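Buscamos participantes para el taller de lectura en voz alta de Andent

¿Le gusta leer para los demás, o le gustaría animarse de una vez? En la asociación Andent llevamos ya 16 años reuniéndonos para leer cuentos, cartas antiguas y algún que otro poema (¡y para charlar mucho entre página y página, todo hay que decirlo!), y este otoño abrimos un grupo nuevo para personas adultas que quieran leer en residencias y bibliotecas de la comarca.

No hace falta experiencia, ni voz de locutor, ni haber leído el Quijote entero. Pedimos ganas, un poco de paciencia con los nervios del primer día y poder venir una tarde por semana a la sala Trirley, donde caben cómodamente 16 personas sentadas en círculo. El taller dura cinco semanas y trabajaremos la respiración, las pausas, la elección de textos y esa cosa tan difícil que es levantar la vista del papel sin perder el renglón.

La participación es gratuita. Los libros los prestamos nosotros, de un fondo de aproximadamente 500 títulos que hemos ido juntando entre todos, con bastante letra grande y mucho cuento breve. Si tiene en casa un texto al que le guarde cariño, tráigalo también, que nos encantará escucharlo.

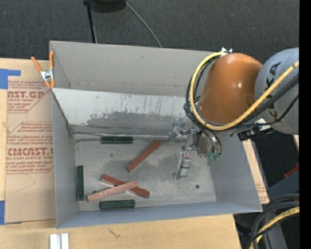
Lamai Phuthong
Coordinadora del taller de lectura

Para apuntarse basta con dejar nombre y teléfono en el mostrador de Andent antes del 27/08/2021, o llamar y preguntar por mí o por mi compañera Pornthip Saengthong. Cuéntenos también qué está leyendo ahora, aunque sea una novela de bolsillo a medias. Llamaremos a todo el mundo, también a quienes queden en lista de espera.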